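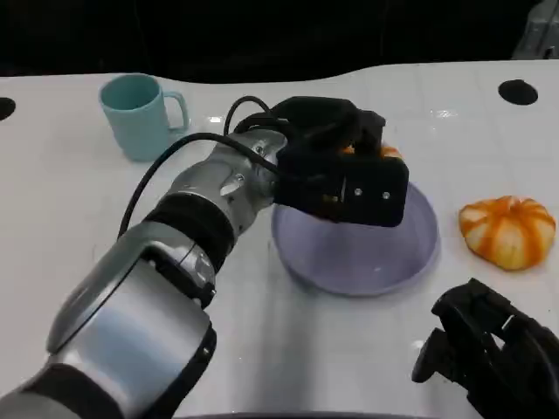 Pinza Gisten G2 - kit de sustitución de cable de muñeca

Ref. 849-L
Estado: en stock, 41 unidades
Plazo: salida el mismo día si el pedido entra antes de las 13:00

IMPORTANTE antes de pedir. Afecta a todas las pinzas G2 montadas con el cable largo original. Si la tuya lleva el corto, no necesitas este kit.

Qué falla

El cable original deja un bucle suelto por fuera de la muñeca. Con giros repetidos el conductor de señal se parte dentro de la funda, justo a la entrada de la pinza. Por fuera no se ve nada. Síntomas, según lo que nos ha llegado a taller:

- la pinza pierde comunicación un instante y vuelve sola
- error de posición al cerrar, sobre todo con la muñeca inclinada hacia abajo
- apertura sin orden al recuperar la señal. Esta es la seria: suelta la pieza

Segundo problema, menos grave pero mas frecuente: el bucle engancha cosas. Tazas, bordes de bandeja, asas. En el banco de Leitão arrastró un vaso hasta el borde de la mesa y el brazo siguió tan tranquilo, el par extra no llegaba al umbral de parada.

Si notas cualquiera de los tres síntomas: parar, cortar alimentación, no seguir "hasta acabar el turno". Nada de manos debajo de la pinza mientras haya una pieza cogida.

Contenido del kit

Cable corto Borkholm, funda trenzada, 500 mm
Dos guías de sujeción para el antebrazo
Brida de descarga de tracción
Tornillería
Hoja de montaje (en español y portugués)

Montaje

20 minutos con el brazo en reposo. Hace falta llave Allen, no incluida. Alimentación fuera y pinza vacía. Soltar el conector trasero, retirar el cable viejo entero, no empalmar. Pasar el nuevo por las guías con la muñeca girada al máximo en los dos sentidos antes de apretar nada. Si tira, aflojar y repetir. Despues, prueba a velocidad reducida.

Firmware: el kit no corrige la apertura al recuperar señal. Para eso hay que cargar la versión de Pledosik que mantiene el cierre tras un corte. Gratuita, se pide por correo con el número de serie.

Compatibilidad

Pinza G2 en brazo izquierdo o derecho. Manos de varios dedos: NO, llevan otro conector. Consultar.

Garantía

Pinzas en garantía: kit sin coste, portes incluidos. Fuera de garantía, precio de tarifa. Los cables viejos nos interesan, mandadlos aunque esten cortados - Tiago Falcão los está abriendo uno a uno para ver dónde rompen.

Dudas de montaje: Deolinda Quintela, taller, mañanas. El viernes cerramos a las 14:00.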